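Kovidero Werkstätten Bakum
Prüfliste Arbeitsplatzsicherheit, Bereich Verpackung und Kleinteile
Formblatt 815, Stand Oktober 2023

Prüferin: Solveig Boström
Verantwortlich für den Bereich: Daryna Dmytriv
Bewertung: i. O. = in Ordnung, M = Mangel, n. z. = nicht zutreffend

1. Verkehrswege und Boden

1.1 Verkehrswege frei von Kartonagen und Paletten: i. O.
1.2 Bodenbelag ohne Stolperkanten: M
Bemerkung: Am Durchgang zum Lager Papadopoulos steht die Übergangsschiene an einer Seite hoch. Die Stelle ist bis zur Instandsetzung mit Warnband zu kennzeichnen.
1.3 Notausgang unverstellt und von innen zu öffnen: i. O.

2. Arbeitstische

2.1 Standsicherheit der Tische: i. O.
2.2 Tischplatten frei von Splittern und vorstehenden Schrauben: i. O.
Bemerkung: Die Holzplatten wurden im September abgeschliffen. Eine Nachkontrolle der Kanten erfolgt mit der nächsten regulären Prüfung.
2.3 Ablage von Kleinteilen in den vorgesehenen Behältern: M
Bemerkung: Runde Teile dürfen nicht lose auf der Tischplatte abgelegt werden. Sie sind unmittelbar in den Karton oder in eine Schale mit Rand zu geben. Der Hinweis gilt für alle Plätze, auch bei kurzzeitiger Unterbrechung der Arbeit.

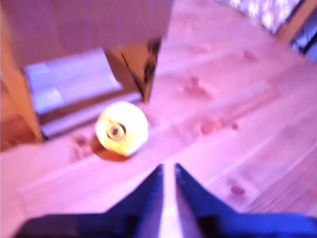
Zu 2.3: Rundes, helles Teil auf der Holzplatte vor dem Karton.

2.4 Kartons standsicher und mit Abstand zur Tischkante aufgestellt: i. O.
2.5 Kartonlaschen nach außen umgelegt oder fixiert: M
Bemerkung: Hängende Laschen behindern den Zugriff und verdecken den Inhalt. Die Beschäftigten sind erneut zu unterweisen.

3. Beleuchtung

3.1 Blendfreie Ausleuchtung der Arbeitsfläche: M
Bemerkung: Farbiges Licht ist für das Sortieren und Verpacken nicht zulässig, soweit Teile nach Farbe oder Kennzeichnung zu unterscheiden sind. Für diese Tätigkeiten ist die neutralweiße Deckenbeleuchtung einzuschalten.
3.2 Schalter beschriftet und zugänglich: i. O.

4. Werkzeuge und Hilfsmittel

4.1 Kartonmesser mit selbsttätigem Klingeneinzug: i. O.
4.2 Klebebandabroller Noroveo, Messerschutz vorhanden: M
Bemerkung: Bei 2 Geräten fehlt der Messerschutz. Die Geräte wurden der Nutzung entzogen und gekennzeichnet.
4.3 Elektrische Leitungen ohne sichtbare Beschädigung: i. O.
4.4 Leitern und Tritte: n. z.

5. Lagerung von Verpackungsmaterial

5.1 Stapelhöhe leerer Kartons, höchstens 20 Lagen: i. O.
5.2 Brandlast im Bereich auf den Tagesbedarf begrenzt: i. O.
5.3 Abstand zu Heizkörpern, mindestens 40 cm: i. O.

6. Maßnahmen

Die Mängel zu 1.2 und 4.2 sind vorrangig zu beheben. Zu 2.3, 2.5 und 3.1 ist eine mündliche Unterweisung durchzuführen und im Unterweisungsbuch zu dokumentieren. Die Bereichsverantwortliche meldet die Erledigung schriftlich an die Prüferin.

Zur Kenntnis genommen: D. Dmytriv
Geprüft: S. Boström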